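Rocha Community Help: Schools and Colleges

Transferring credits into the final year at Prerkach High School

Posted by Fosteck_Parent, February 17, 2018

Our family will be moving into the Vavley district before the start of the next school year. My daughter is completing grade 11 at a school in another state and will enter Prerkach High School as a senior. Her present school awards credits by semester, while the Prerkach handbook refers to full-year credits only. I should like to know how the conversion is made, whether her class rank will carry over, and whether she may still enroll in advanced courses if the selection period has closed. The district office has acknowledged my letter but has not yet replied to these points.

Vavley Records Desk

Transfer credits are evaluated by the counseling office of the receiving school. Two semester credits in the same subject are normally recorded as one full-year credit. A single semester is recorded as a half credit and may be applied toward electives.
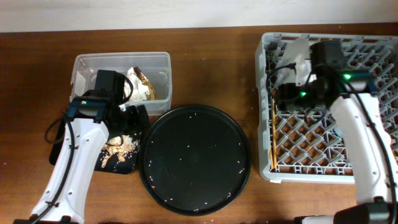
The family should request an official transcript, sent directly from the present school in a sealed envelope or by secure electronic transfer. Copies carried by hand are accepted for planning purposes only. Course descriptions should accompany the transcript for any subject that does not appear in the Prerkach catalog.

Class rank does not transfer. Grades earned elsewhere are included in the cumulative average, but a student must complete one full semester at Prerkach before a rank is assigned. Colleges that ask for a rank in November receive a letter from the counselor explaining its absence.

northside_grad

I transferred in as a senior and it was fine. They put me in the wrong math class for two weeks, so check the schedule when it comes. Bring the shot records too.

Fosteck Family Liaison

The previous replies are correct with regard to credits. Concerning advanced courses, late enrollment is permitted where seats remain and the department head has approved the request. Form 307 is used for this purpose and may be obtained from the main office. A placement test may be required in mathematics and world languages, and a score below the department standard does not prevent enrollment in the regular course.

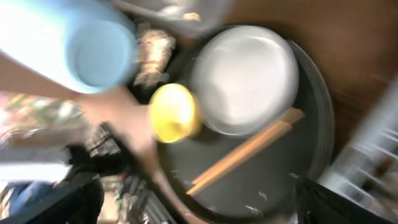

White plate, yellow cup and chopsticks on a round tray.

Please note that examination fees for advanced courses are billed separately. Families who qualify for reduced-price meals may apply to have the fees waived, and the application must be signed by a parent or guardian. Proof of residence in the Vavley district is required before any schedule can be issued.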